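2026-08-18

Day 11 of the Hevimholm diet and I've lost nothing I can measure. The plan says 300 calories at breakfast, "clean ones," whatever those are. I had toast. 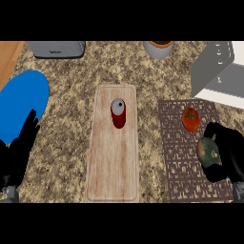 The Cetby app gave my sleep a score of 183 this morning. Out of what? It doesn't say. I was awake at 4 listening to the neighbor's dog, so I don't trust it.

In June I was just as sure about the Stokar powder, and the tub is still nearly full.
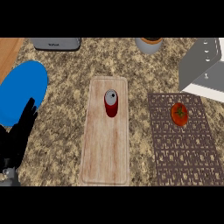

Red can, cutting board, granite.

Weighing myself again Friday. Not hopeful.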